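The Summer I Learned to Walk to the Library

When we moved to Hopkin last May I had a long list of things I was going to do right away, and getting a library card was somewhere near the bottom, under painting the hallway and finding a dentist. I'd gotten out of the habit of libraries, to tell you the truth. I used to go every week when I was little, with a canvas bag that bumped against my knees all the way home, and then somewhere in my twenties I started buying books instead, mostly ones I never finished.

Well, the hallway still isn't painted. But one warm evening I went out for a stroll, took the wrong turn by the old Trelov shoe store, and came out right in front of the branch library with its lights on and the door propped open. I went in to ask for directions and came out with a card and four novels (and no directions, I had to go back in for those).
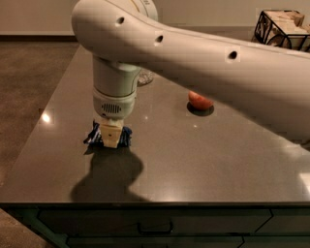

It's 1,402 steps from my front door, if you cut behind the post office. I know this from the little step counter my sister gave me for my birthday, and I've since gotten a bit silly over it. The long way, past the creek and up Solau Street, is prettier and has more dogs. I take the long way when I'm returning books and the short way when I'm picking them up, as I'm always in a hurry to get home and start.

The building is nothing fancy. It has brown carpet and a drinking fountain that hums, and the large print shelf is right by the front window where the afternoon sun comes in. Somebody years ago put a green armchair back by the gardening books, and if you get there before lunch you can usually have it to yourself. I read most of a very sad book about lighthouse keepers in that chair and had to pretend I had allergies.

What surprised me most was how differently I read when a book has to go back. I've had a history of canals on my own shelf for years, 298 pages, and I've never gotten past the preface. I borrowed another one on almost the same subject in July and finished it in nine days! I think it's that little date slip. Three weeks seems like plenty until you've frittered away two of them, and then you're up past midnight reading about locks and towpaths with a cup of tea going cold beside you. 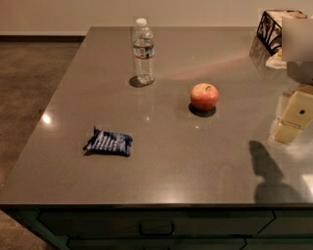

Filed under: Reading, Small Town Life

I should say something about the holds shelf too, which I've come to love more than is sensible. You put your name down for a book and then forget all about it, and weeks later you get a message that it's waiting for you. It's like getting a present from yourself. I was number 148 in line for the new Vanon mystery, and I had given up on it completely when it showed up last week, a little worn at the corners, with a grocery list tucked in at chapter six. Leeks, batteries, birthday candles. I left it where it was for the next person.

My card is already bent from living in my back pocket, and I've started carrying a canvas bag again. It's not the same one, of course - that one fell apart ages ago - but it bumps against my knees just the same.

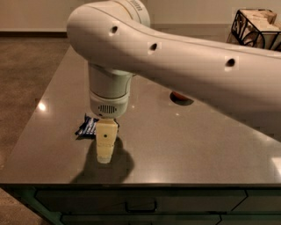

Solau Street Suzy

If you have a branch you're fond of, I'd love to hear about it in the comments, and especially about the chairs. I'm also looking for another good canal book, preferably one with maps. The one I finished had only a single fold-out at the back, and a previous reader had folded it up wrong so many times that half of the towns had worn away.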